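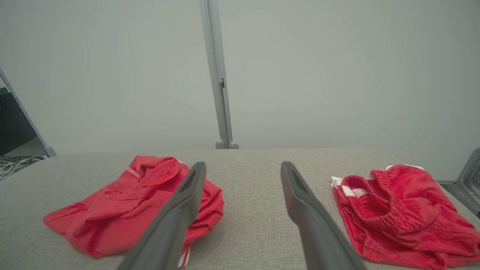 We moved to Brarnstead in February and the new apartment has no washer hookup, so laundry has become a thing I have to plan. The nearest laundromat is two blocks over, next to the old Değirmenci bakery. It opens at 6 a.m. and I try to be there by 6:30, before the big machines fill up.

I used to wash everything on hot. Hala Metwally, who lives downstairs, talked me out of it after I ruined a sweater. Now I do two loads, one dark and one light, both cold, with half the soap I used before. Reds go with the darks. Towels wait for the next trip.

Drying is the expensive part. I run the dryer for one short cycle, take the shirts out while they're still damp, and hang them in the bathroom overnight. Jeans get a second cycle.

Folding still happens at home, usually in front of the TV, and sometimes not until the next day. I bought a rack with three bars last month and it holds most of a load. Socks go over the tub.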